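Week 4: Where household trash goes

Last time we ended with the question I love most in this course - who decided that trash should be collected at all? For most of history, people burned it, buried it or fed it to the pigs. Regular pickup is a young idea, and it changed how streets look and smell!

Start with the Grosow reading, pages 12 to 117. It's long, but the chapter on ash carts is a joy. Before gas heating, ash was the heaviest thing in a city's waste, and you can follow the coal winters just by reading the cart weights.

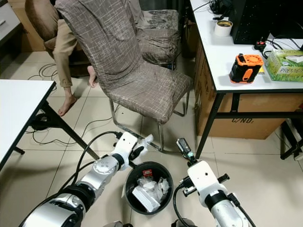
After ash came paper. Packaging and tissues are light but take up a lot of room, so towns had to think in volume as well as weight. Compare the two case studies, Prasau and Stelmakh: same population, very different trucks.

For next class: work out how many pickups a district of 1,000 homes needs if every bin is full once a week. Show your steps, and bring your questions - I can't wait to hear them.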